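From: Wanyama Pantry list
Date: 05/01/2020
Subject: Re: Where does everybody keep the jars they use every day?

> Hello all, I'm the one who moved into the Drundwood building last spring with the tiny kitchen. I have been putting everything dry into glass and I love how it looks, but I've run out of counter. I have one short stretch by the stove and that's all. Do you keep your everyday jars out, or in a cupboard, and if they're out, how do you stop them from taking over? Also, does anyone still label things? I feel silly labeling rice.

Dear friend in the tiny kitchen,

Please don't feel silly! I have labeled rice for years and I will go on labeling it, for reasons I'll come to if I don't wander off first. I meant to answer you on Friday and then the bread needed me, so forgive the delay.

My kitchen is bigger than yours but it has the same trouble, one good flat surface that everybody wants. Mine is the table. We eat there, I roll dough there, the mail lands there, and for the longest time the jars lived there too, in a sort of herd that got pushed from one end to the other depending on who was hungry. What changed things for me was getting them up off the wood. I bought one of those little risers, the kind that is really just a low bench, black top and black metal hairpin legs, and I stood it at the far side of the table. I'd seen them in the Ekby catalog for years and always thought they were for plants.

The rule in our house is that whatever goes up on the riser has to be something we reach for every day. Everything else goes back to the shelf in the hall. I'm strict about it for a week and then I slip, and then I'm strict again. The orange-red one in the glass jar has a place in the middle and has kept it longer than anything else, because my family would riot.

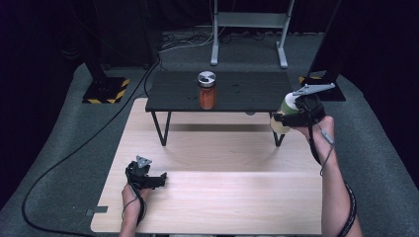
*The little black bench with the orange-red jar on top, patterned lid and all.*

Now, about the top of it. Black shows everything, and I wish I'd thought of that in the store. Every smudge and every floury thumb is there for the world to see. I wipe mine with a barely damp cloth and then a dry one, and I've stopped worrying about the marks that stay. If you're buying new for a small kitchen, you might look for a lighter top, although the black does look handsome on pale wood, and I'd probably make the same mistake twice.

Measure before you order, too. Mine leaves me 6 inches underneath, and I slide the flat things under there, the trivets and the notepad and whatever coupon I'm about to forget. A friend from the old Cetum cooking group has hers 9 inches high and keeps a row of short spice tins below, but her ceiling cupboards are higher than mine and I suspect yours are lower than both. Do check that your tallest jar will still fit once it's standing up there. I did not, and the tall pasta jar has been living on the floor of the pantry next to the potatoes ever since.

As for labels, I promised you my reasons. Small pale grains look so much alike behind glass. I once cooked what I was certain was couscous for a good long supper with company and it was tiny soup pasta, which was perfectly edible and not at all what the recipe had in mind. Now I write the name and the cooking water on a strip of masking tape, and I put it on the back of the jar so it doesn't spoil the view. You can peel it off and start over whenever you like, and it costs next to nothing.

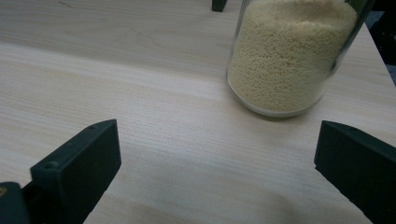

**Should I wash a jar before I refill it with the same thing?** Wash it every time it runs empty, then leave it upside down overnight and make sure the inside is bone dry before the new grain goes in, or you'll have clumps at the bottom by the end of the month.

I'd add that I never top up a half-full jar anymore. I used to, and the old grain just sat at the bottom getting older while I ate the fresh stuff off the top. These days the extra stays in its bag with a clip on it until the jar is finished.

Do write back and tell us what you end up with, and how long your stretch of counter is, so the rest of us can be nosy and give you more advice than you asked for. There's a thread on narrow shelves from last May in the list archive, message 419, if you'd like to read other people disagreeing about brackets.

Warmly, from the house with the potatoes on the floor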